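Teaching by hand or by remote for drawer tasks?
Forum: Arms and Manipulators > Teaching and Demonstration
Started by skondow_bench
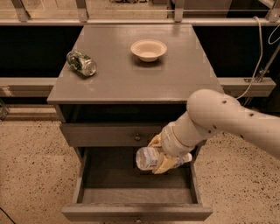

skondow_bench
Original post

I'm trying to settle how we record demonstrations for a put-away task and would like opinions from people who have done both. The task is simple to say: pick an item off the cabinet top, put it in the bottom drawer, go back for the next one. Most items are fine. The clear bottle is the one that costs me time. With the gripper holding it nearly flat over the open drawer, the cap end is close to the right wall, and I have very little room to correct before letting go. The bowl and the crumpled can on top are easier to place, but the can is awkward to pick up.

So far I have 494 demonstrations by remote control, all from one operator (me). A colleague says I should have moved the arm by hand from the start. Is it worth going back?

Isus
Reply 1

Depends what you want to fix. If it's only the last part of the move, hand guiding is better. You feel the weight of the arm, you can bring it down slowly and you don't overshoot. By remote I always drift sideways when I'm trying to go straight down.

I wouldn't bin the ones you have, though. Keep the picks and look at the releases.

beken9
Reply 2

I disagree with Isus. Hand guiding a drawer task means your own arms and head end up in the camera view for most of the recording. Then you run the policy with nobody standing there and it sees something different. You can replay the joint positions afterwards and record the video from the replay, but then the objects have to go back exactly where they were, and a dented can never lies the same way again.

Remote control is slower to learn. After a week it's fine.

Isus
Reply 3

Replay works if you mark the positions. I used pencil on the table top.

beken9
Reply 4

Pencil works for a bowl. For a can on its side you also need the rotation, and it rolls.

ivanov_m
Reply 5

What are you using for the remote? A leader arm, a space mouse or a VR controller? It makes more difference than people in this thread are allowing for. I found a space mouse very hard for anything where the wrist has to turn while the arm is moving. With a leader arm of the same shape I could do it the first morning.

skondow_bench
Reply 6

VR controller. Position and rotation both follow my hand, with a button for the gripper. I scale the motion down by 2 when I'm near the drawer, so my hand moves twice as far as the gripper does. That helped a lot with the side walls.

ivanov_m
Reply 7

Do you switch the scale in the middle of a demonstration? If so, check the speeds. I did the same and the recordings had a clear jump at the switch. The policy copied it. It would come across at full speed, slow right down above the drawer and then hang there.

skondow_bench
Reply 8

I do switch in the middle, yes. I've just plotted a few and there is a pause at the switch in every one of them. I hadn't looked at that.

Isus
Reply 9

Trim the pauses before you record any more. Drop every step where the arm hardly moves and the gripper doesn't change. Be careful around the release, where the arm is meant to be still.

kettle_and_arm
Reply 10

One thing not mentioned yet is the order of the task. Are you recording the drawer opening in the same demonstration? I split mine into open, place and close, and got much better results on place. Joined up, any small error in how far the drawer came out was carried into the next part.

beken9
Reply 11

Splitting has its own problem. If every place demonstration starts with the drawer pulled fully out, the policy has never seen it part way. Vary it on purpose.

skondow_bench
Reply 12

Mine all start with it wide open. I'll do a new batch with it at different distances, same operator, scale fixed at the slow setting for the whole run so there's no switch. Aiming for 600 in total once I've thrown out the bad releases. I'll try 9 by hand as well, bottle only, and compare the paths.

beken9
Reply 13

Nine won't tell you much about training.

skondow_bench
Reply 14

No, it's only to see whether the approach looks different. If I come in steeper by hand I can copy that on the controller.

ivanov_m
Reply 15

Post the plots when you have them, please. And get a second person to record some. One operator has one set of habits, and you won't spot your own.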